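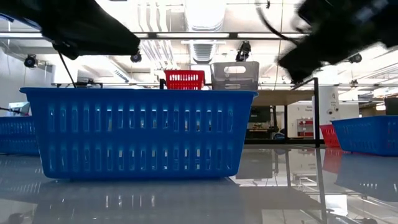

Jae-hoon Moon: still getting the mailing list bounce on my end, same as Friday. Anything over 500 recipients just dies. Is it the Brunet relay again?

Reply — yep looks like it. Bonside tenant was moved to the new relay in October but the send cap never got carried over, it's sitting on the default 100 per batch. Bumped to 2000, restarted the queue. Getcombe list went out ok, Proltus one still stuck with 2 messages in deferred. Will flush those by hand after lunch.

Can you resend the newsletter to yourself only and check teh footer? Unsubscribe link was pointing at the old domain.

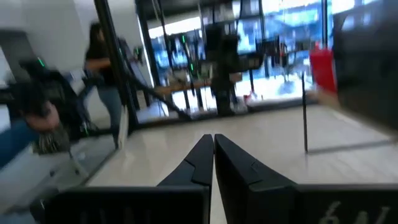

Attachment 2: light-coloured tabletop

Status: pending customer. Dont close yet pls.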